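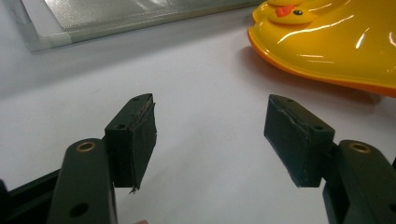

先把机器里存的老计划清一遍，再来谈是不是猫自己扒出来的，Yareli Cárdenas在工单底下这么回我，还补了一句，让我清之前先截图。

我当时心里是不太服气的。老计划？我哪来的老计划，App里明明白白就那么几条，早中晚加一顿夜宵，删了又建、建了又删，看得我都会背了。但人家既然开口了，我就照做，顺便把这一路折腾的过程都记在这张工单里，省得换一个客服我又从头讲一遍（已经讲过好几遍了，讲到后面我自己都嫌自己啰嗦）。

工单标题：Skisau喂食器出粮量和记录对不上，猫胖了
提交人：Florante Dagdag
设备：Skisau喂食器一台，识别芯片的那款，配Prilier这个App
用粮：Priltness成猫干粮，小颗粒
家里的猫：2只，芋头和年糕
提交日期：2023/03/27
状态：处理中

先说怎么发现的。芋头去打针，上秤，Sarmiento诊所的Lahcen Shehata看着秤又看看我，问我最近是不是换粮了。我说没有啊，量也没加，机器定量出的，一份5克，几点出几份都是设好的，比我吃饭还规律。他摸了摸芋头的肋骨，说摸是摸得到，得用点力。然后让我回去别看App，拿厨房秤称，称完再跟他讲。

我回家还挺有底气的，打开App给我妈看，说你看你看，每天就这么点，哪里会胖！我妈说那猫是喝风胖的吗。

行吧，称。

第一次称，我是拿个小碗接在出粮口下面，手动点一份，上秤，5克。再点一份，还是5克。我连着点，倒掉，再点，都没什么毛病，偶尔多一两粒。当时我就把工单的草稿删了，觉得是诊所的秤有问题，或者芋头就是冬天长毛显胖。

后来是空桶这件事让我又把草稿捡回来的。

我有个习惯，粮仓吃到见底才加新的，不混旧粮，加之前擦干净晾透。那次我倒进去整整一袋，1000克，袋子上印着的，我倒之前还称了一下（那阵子厨房秤就没收起来过）。结果没撑到我以为的那天，半夜听见机器空转，咔啦咔啦的，年糕蹲在旁边抬头看我，一副你自己看着办的样子。打开盖子，空的。再看App里的累计出粮：375克。

我对着手机愣了好一会儿。剩下的粮去哪儿了？地上没有，柜子底下我趴着拿手电照过，只照出一个瓶盖和一根逗猫棒。总不能是App少记了吧，那不就是进了猫肚子嘛。

所以问题就是这么个问题：手动出粮是准的，记录看上去也是正常的，可是粮消失得比记录快得多。

——以下是排查过程，按我做的顺序写，不按对错写，走弯路的也都留着。

排查一：是不是猫扒出来的

这是我最先怀疑的，也是家里人一致投票的答案。年糕这猫手很巧，开过柜门，开过零食罐，伸爪子进出粮口掏两粒出来不稀奇。我找了块旧毛巾把机器垫高，让出粮口离她远一点，又把两边拿书挡住。她试了一会儿就走了，去睡觉了。第二天早上我看粮仓，粮还是下得快。

为了保险，我又把两只猫关到卧室睡了一晚，机器在客厅，碗底下垫了张白纸。这一晚是关键的一晚！早上出来一看，碗里堆起来一小堆粮，比夜宵那一顿该有的多。猫都没出过卧室门，卧室门还是我用椅子顶着的。

那就跟猫没关系了。我给年糕道了歉，她不领情。

（这里插一句，做这个测试的时候记得给猫在卧室放水和猫砂盆，我头一晚忘了放砂盆，半夜被叫起来，测试作废，从头再来。）

排查二：是不是漏粮

客服第一次回复让我检查拨粮轮，说小颗粒的粮有可能从胶片边上漏下去，尤其是胶片装反的时候。我把粮仓倒空，拆了拨粮轮，洗了，晾了一整天，装回去的时候特意对着说明书看胶片方向，软的那面朝上。原来装得也没反，就是有点油，Priltness这款粮油脂大，手摸过去滑滑的。

装好以后加粮，断电放着，碗底下照旧垫白纸。断电的时候一粒都没掉。我还拍了拍机身，晃了晃，也没掉。漏粮这条我就划掉了。

不过洗完以后空转的声音确实小了，所以也不算白洗。建议用大油脂粮的朋友洗勤一点，胶片边上会糊一圈粉，又黏又有点哈喇味，猫闻得出来的，我家芋头之前有几天吃饭前要先闻半天，我还以为他挑嘴。

排查三：是不是芯片认错猫

我们家这台是认芯片的，芋头来了开芋头那份，年糕来了开年糕那份。我就想，会不会是认错了，或者两只凑在一起的时候重复出粮。于是我搬了把小凳子坐在那儿看，从晚饭看到夜宵，腿都麻了。

看下来识别是没错的。芋头凑过去，灯亮，盖子开；年糕想从旁边挤进来，盖子就关上，芋头退回去，再开。年糕有点生气，拿屁股对着机器坐。盖子的开合跟出粮是两回事，粮是按计划掉到碗里的，盖子只管谁能吃。这一点我之前一直没弄明白，以为猫一来就掉粮，说明书写得也很绕。Yareli后来在回复里解释过，我把意思放在这儿：计划管出粮，芯片管开盖，两边互不通知。

这样就有个后果，碗里要是多出来粮，谁的芯片在名单里谁就能吃。芋头来得最勤，于是多出来的基本都归芋头了，年糕只是圆了一点点，看着还行。

排查四：是不是颗粒大小，定量校准的问题

这个是我同事Mulugeta Negash提醒的，他家也用这个机器，换过粮以后一份的重量变了，要重新校准。我之前没换过粮，但一月份Prilier更新过一次，他说那次更新之后他那边的校准值变回了出厂的。我一听，对啊，赶紧去看！

App里的路径藏得很深：设备，右上角三个点，高级，出粮校准，往下滑。我的校准值还在，跟我贴在冰箱上那张便条写的一样。手动出了几次，上秤，还是5克。所以不是校准。Mulugeta有点失望，他本来很有把握的。

便条这个习惯我觉得挺好，不管什么机器，调好的数抄一份在纸上，不然更新以后你根本不知道它动没动过。

排查五：清老计划

终于到Yareli说的这一步。

她第一遍看完我的记录，问了我两个之前没人问过的事：家里的网有没有断过，这台机器是不是二手的，或者换过账号。

网是断过的，我们那栋楼的网半夜爱抽风，路由器放在厨房，隔了一堵墙，机器右上角那个灯经常是闪的，我都看习惯了。账号呢，也换过。机器最开始是Efren Lumanlan的，他搬家的时候转给了我，当时他家养三只猫，计划排得密密麻麻。我拿到手以后在App里解绑再绑定，建了自己的计划，就这么一直用着。

Yareli说那差不多就对上了。她的说法我转述一下，理解错了的话麻烦她在底下改：计划会存两份，一份在云端，App里看到的就是这份，另一份存在机器自己肚子里，断网的时候机器照着肚子里那份出粮，免得猫饿着。正常情况下，两份是同步的。可是解绑账号的时候只清了云端那份，机器肚子里Efren家那三只猫的计划还好端端地在里面。一断网，它就照着老计划出一遍，网好了再照着新计划出。断网期间出的粮又不回传记录，所以App里永远好看。

我看完头皮发麻。等于每次半夜断网，Efren家三只猫的饭就由芋头代吃了。

我把这段发给Efren，他回了一串大笑，然后问芋头现在多重，要不要寄点逗猫棒过来。

怎么清的，我写细一点，说明书里这一段非常简略：

先在App里把现有计划截图，不然清完你想不起来夜宵是几点。我就是在这一步省事没截全，夜宵那条漏了，后来凭记忆补的。
粮仓倒空，碗拿走，不然重启的时候它可能会出一份。
拔电源，备用电池也要取出来，电池不取等于没拔。我第一次就是没取电池，长按半天没反应，还以为按键坏了。
按住机身背后的小孔（拿回形针捅），同时插上电源，一直按住，等灯从绿变红再变绿才能松手。中途松手要重来。
重新配网，配网的时候手机离机器近一点，路由器用普通频段，不要用那个快的。
建计划之前先别急，把路由器关掉，让机器断着网过一夜，碗底下垫白纸，看它出不出粮。

最后这条是我自己加的，Yareli说可以，还说要收到他们的步骤里去。

清完那晚我把路由器关了（被家里人骂了一顿，说看剧看到一半），又把两只猫请进卧室，这回砂盆和水都放好了。早上出来，白纸上干干净净，碗里也是空的。我在客厅喊了一声，把年糕吓得窜上了冰箱。

然后才建的新计划，建完再断一次网，看它按不按新计划出。出了，份数也对。到这儿我基本放心了，但工单先不关，我想等这一整袋吃完，看粮仓见底的时候App的累计和袋子上的数字差多少。

补充：喂量的事

机器的事弄明白了，芋头的体重不会自己下来，所以我又去了一趟Sarmiento诊所。本来我的打算很简单，之前多吃了，现在砍一半，很快就瘦回来。Lahcen听完直摇头，说猫不能这么饿，胖猫突然吃得太少，肝会出问题，要慢慢来，而且如果哪天芋头完全不吃东西，别在家观望，马上带过去。

他的意思是回到本来该吃的量先稳住，别再往下砍，隔一阵子来称一次，看趋势，再看要不要调。具体给芋头开的量我就不写了，每只猫不一样，体重、年纪、有没有绝育、一天到晚是跑还是躺，都要算进去，写出来怕有人照抄。拿自己家猫去问自己的医生就好。

还有几件他交代的小事，我照着做了：

零食算进总量里。我之前是不算的，觉得冻干嘛，轻飘飘的，能有多少。他让我把一天喂的冻干放秤上称，称完我就不吭声了。
两只分开吃。多出来的粮没有了以后，芋头开始打年糕那份的主意，盖子能挡住他的芯片，可挡不住他等年糕吃一半的时候把头硬塞进去。我现在晚饭那顿人工看着，年糕吃完我把碗收走。
湿粮加一点，干粮相应减。年糕很高兴，芋头对肉泥里的汤兴趣更大，舔完汤就走，肉留给年糕。这样算下来又乱了，我还在想怎么办。
体重要固定一台秤称。我在家是抱着猫上体重秤再减掉我自己，这个误差大得很，我吃没吃晚饭都会影响。后来直接把芋头装进航空箱放在行李秤上，他倒是很配合，以为要出门，叫了一路。

给客服那边提几个意见，也写在这儿，免得另开一张单：

断网出的粮，能不能等网恢复以后补传记录？哪怕标个“离线”也行。我就是太相信那个曲线图了，图上每天整整齐齐，看着特别安心，谁会想到去称粮仓。
解绑账号的时候能不能弹个提示，告诉人家机器里还有一份计划。转手的机器应该不少吧，猫友群里天天有人出。
背面那个小孔旁边印个字，说明书上画的位置和实物是反的，我捅了半天捅的是喇叭孔。
灯闪和常亮分别是什么意思，App里查不到，只有纸质说明书最后一页有，而Efren给我的时候说明书已经被猫咬掉一个角，正好是那一页。

后续回复摘录

Yareli Cárdenas回复说，离线记录补传已经提给开发那边了，什么时候能上她不敢答应我。解绑提示这条她觉得应该做，会另外记一张。她还问我粮仓吃完的对比数能不能发给她，我说没问题，我比她还想知道。

Mulugeta也在底下留了言，说看完我的单子回去查了他自己的机器，他的是新买的，没换过账号，但断网那份计划是他去年夏天出差时设的，后来改过云端的，机器那份一直没同步。他家的猫倒是没胖，他家的狗胖了。他已经照我的步骤清了，回形针不够长，用的是取卡针，也能用。

我回他说取卡针短，要用力捅到底，感觉到咔哒一下才算按住。他说咔哒了。

目前的情况更新一下：新计划在跑，夜里断过网，我早上特意去看了碗，没有多出来的粮。粮仓还剩大半。芋头早上五点多会去机器前面坐着等那份已经不存在的饭，等不到就来踩我的脸，这个Yareli说不在保修范围里，我让他踩着呢。夜宵我往后挪了一点，想看看能不能让他晚点起，挪太多年糕又会吐黄水，所以只挪了一点点，先这样试。

工单麻烦先保持打开，等粮仓见底我再来填数。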